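Workshop notebook - finishing bench

Monday, 7:40

Came in early to look at the tabletop before anyone else leaned on it. The oil has had the whole weekend and Man-lok is sure it's cured. I'm not. It feels fine under the palm, and so did the last one, and the last one came back with rings all over it.

For the record, since the whiteboard got wiped again: 3 coats of the Werum oil, thinned on the first pass, straight from the can on the other two. Gray pad between coats. The Werum sheet says the top can be used the next day. I have yet to meet a finish sheet that was written in a cold shop with the door open half the afternoon, so I'm giving it the rest of the week whatever the sheet says.

Color first, as that's what Nwankwo will look at. They asked for "as pale as possible, no yellow." It is pale. Cream in some places and beige in others, with the streaks leaning tan and a bit pink. I don't see yellow today, but I don't see how we can promise it for next year either. Treasa wants to put "non-yellowing" on the delivery note because it's on the can. I'd leave it off. If they want a promise they can have the can.

8:15

Grain. I was against using the board with the loops in it and I lost. The straight stuff is easy to live with, long lines and a little waviness, and then on one side you get those nested arches that pull your eye every time. Man-lok says customers pay extra for that. Maybe. The customers I talk to ask whether it's a stain. Leaving it, too late now, but I'd like it written down that next time we lay the boards out dry and look at them for a day before the glue comes out.

Sheen is soft, a brighter patch toward the middle when you look along it. Could be the light in here, could be more oil sitting there. Treasa says light. Easy enough to find out: turn the top end for end and see if the patch stays put or goes with it. Will do that after lunch when there are two of us to lift.

Sanding. We stopped at 240 and I still think that was early. Adico's rep told us anything finer closes up the wood and the oil won't take. He also sells the 240. I ran two offcuts over the weekend, one stopped at 240 and one taken to 320, same oil, same rag. By hand I can't tell them apart for color. The 320 piece is smoother, plainly so. That's two offcuts and one pair of hands, so it proves very little, but it's more than the rep showed us.

9:30

Water test on the offcuts, the top stays out of it. Drops left for 40 minutes under a cup, then wiped. The 240 piece has a faint ring if you tilt it. The 320 piece has one too, fainter, or I want it to be fainter. Asked Treasa to pick without telling her which was which and she picked the wrong one. So much for that. Repeat on Thursday with coffee instead, as that's what is going to end up on it.

Job number for this top is 3844. The paperwork in the folder has it under the old number, and the Alulix invoice for the leg frames is under a different one again. Somebody please fix it before the frames arrive, or we'll be drilling the wrong hole pattern in the underside. I checked the length against the drawing, 2000 mm, and it's right. I haven't checked the drawing against what Nwankwo really wants, and I suspect the last person to do that was also nobody in particular.

11:05

Alulix called. Frames are late. No new date, just "soon." Fine, more curing time, though I notice Man-lok has stopped saying it's cured and started saying it'll be cured by then.

Turned the top early as Treasa had a free minute. The bright patch stayed where it was, so she was right and it's the light. I still want to look again with the lamps off.

Left to do:
Second water test, coffee this time
Wax or no wax. I say no wax. It hides a weak finish for a month and then we get the phone call
Label both offcuts on the back, in pencil, with the grit and the date
Ask Nwankwo about the arches before it's wrapped. Send them a picture so they can't say they weren't told
Keep tools and cups off the top until the frames are in. Blanket over it at night, the clean one

Treasa has the folder until Thursday. Ask her if you need the drawing.

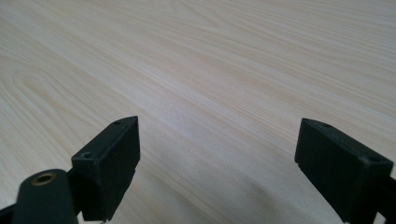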